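A Morning at the Kitchenware Open Day in Orton

Posted 2018-10-15 by Banafsheh Nikzad

I went to the open day of Flemiveck because my sister wants to change her kitchen things and she could not go herself. The showrooms are in Orton, behind the railway station, and the walk took me 25 minutes with a wrong turn at the bridge. At the door they gave me a paper badge and a plan of the building, on which the rooms had numbers but the corridors did not.

The first room I visited was the small breakfast room. I had expected shelves full to the ceiling, but on the white table there was only a handful of things, a toaster at the back and a bowl in front of it, and to the right a dark saucepan with its lid on.

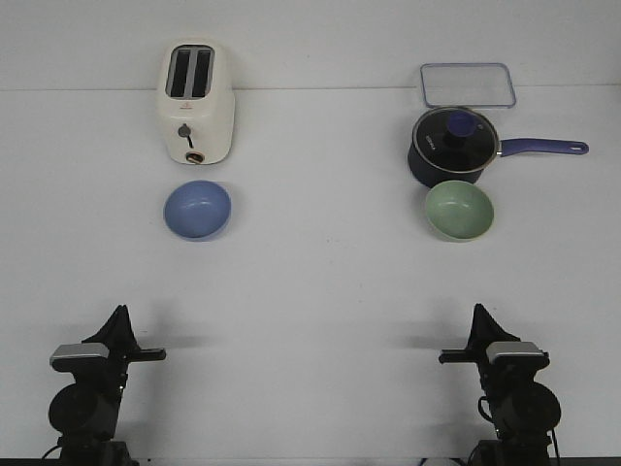
Reading time: 2 minutes

I liked the toaster more than I thought I would. It is the old kind of shape, boxy but with soft corners, in a creamy white, and it has two long slots beside each other. The dial for the browning is low on the front and has a metallic rim. My own toaster has the dial on the side, where I always forget it. The price on the list was 693, which I found too much for toast, and I wrote this on the comment card in a more polite way.

The saucepan has a glass lid, so one can look at the rice without lifting it. For me this is important. I learned to cook rice from my mother, and she became very strict when somebody opened the pot too early.

After this I returned to the bowl. It is blue and rather shallow, and I asked myself what I would eat from it. Soup, perhaps, but not a full portion. Yoghurt with cucumber would look very well against the colour. 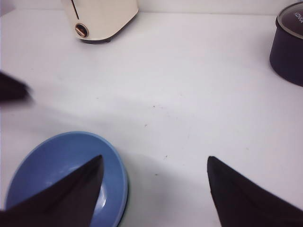 Rashti, who was in the same visiting group, disagreed with me about the soup and told me that a shallow bowl is the best one for it, as the soup cools faster and the bread can reach every corner. I answered that a bowl has no corners, and we both laughed, but I have thought about it since and there is some sense in it. We agreed that for breakfast cereal one needs higher sides, especially with children at the table.

There was also a talk in the large hall, under the title "The Gukix Kitchen". It was planned for 14 people and many more came, so I stood by the door and heard perhaps half. The speaker recommended keeping on the worktop only what is used every day. I believe she is right, but she did not say where the other things should go, and in my flat this is the whole difficulty.

Before lunch I went back to the breakfast room for a second look at the toaster, mainly to judge how much place it would take.

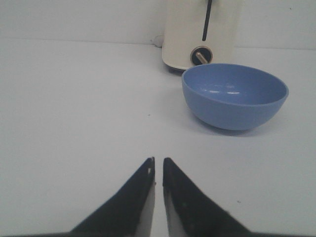 My sister has a narrow worktop, 900 millimetres between the cooker and the wall, and the kettle already stands there. With the toaster pushed to the back she could still have space in front for a plate and a bread board. I would advise her to take the saucepan first and to wait with the toaster until the prices come down, as they usually do in August.

The café on the ground floor closes early, so eat before the talk. The tea was good and the cake was dry. Parking is free behind the building, but the entrance is on the other side, and in rain you will want an umbrella.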